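Resealing a butcher block counter, oil or hard finish?

gratefulheron
Posted in Kitchens and Counters

Putting this up before I buy anything. We have a butcher block counter along one wall of the kitchen, put in by the previous owners, and the finish is gone near the sink.
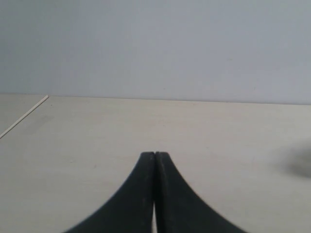
The rest of it is okay but dull. Water doesn't bead anywhere anymore. I think it was mineral oil originally, going by a half-empty bottle left under the sink, but I can't be sure. I've been quoted 460 dollars by a local place called Maksymiv to sand it and put down a hard finish. Doing it myself with oil would be a lot less. We cook most nights and I do cut bread right on it. What would you do?

tack_cloth
Oil it yourself. If you cut on it, a hard finish is a bad match. The knife goes through the film, water gets under, and you end up with gray spots you can only fix by sanding the whole thing again. Sand to 120, then 180, wipe it down, oil it heavy, leave it overnight, wipe off the extra. Do that for a few days in a row and then once a month or so.

millpond88
I disagree with the above, at least near the sink. I oiled mine for years and that area went black anyway. Mineral oil never cures. It sits in the wood until dish soap takes it out. I switched to a hardwax oil (Cindden, the matte one) two years ago and have had no trouble. It took 2 coats and I was using the counter again the next evening, lightly.

tack_cloth
Monthly oiling or whenever you remembered? Mine is twelve years old and the sink side looks the same as the other end.

millpond88
Every couple of months. Which is what most people are going to manage.

gratefulheron
I'm going to be in that group too. Is the Cindden okay with food? And can you put it over wood that used to have mineral oil in it? That was the part I couldn't find out.

millpond88
The can says food contact is fine once it's cured. Over old mineral oil I don't know. Mine got sanded hard first and sat bare for two weeks.

oldroute9
That is the real problem here. Anything that cures needs wood it can get into, and mineral oil blocks it. Wipe it with mineral spirits, let it dry, sand, wipe again. Then try a patch somewhere you don't see, like behind the toaster. If it's still tacky after three days, you have your answer and you stay with mineral oil.

Also pull the old caulk at the sink before you sand. Most of the black comes from water getting in at the cutout, and the edge in there is usually bare end grain. Seal that edge before you recaulk, whatever you use on top.

dora_k
Seconding the caulk. Ours had never been sealed at the cutout and the wood was soft about half an inch in. We ended up replacing that section. The board alone was $190 from Prokora, and then we had to pay a plumber to take the sink out and put it back.

gratefulheron
I pushed on the wood by the faucet with a screwdriver and it's firm, so maybe I caught it in time. The caulk is loose along the back.

For the black marks, has anyone used oxalic acid?

tack_cloth
Yes, works well on water stains. Gloves, and don't sand it dry afterward, the dust is bad for you. Rinse it a few times first. It raises the grain so you'll be sanding lightly again once it's dried out.

oldroute9
Do the whole counter and not just the spots or you'll get pale circles.

kettleside
Is 460 really that bad? For a day of sanding and two visits for finish, I'd pay it. I did mine with a rented Dokico sander and put a dip in the middle that still holds water. I'd at least ask Maksymiv what product they put down. If it's polyurethane I'd say no, if you're cutting on it.

gratefulheron
I called. It's polyurethane, and they said not to cut on it. So that's out unless I start using a board.

kettleside
You could start using a board.

tack_cloth
Or leave it oil and cut where you want.

gratefulheron
Plan for now is to pull the caulk this week, clean and sand, seal the cutout, and try the hardwax patch behind the toaster. If it doesn't dry I'll go back to oil. I won't get to the acid until May, when I can have the windows open all day. Will post again after the patch test.

oldroute9
Write down the sanding grit you stop at. Hardwax wants it coarser than you'd think, check the can.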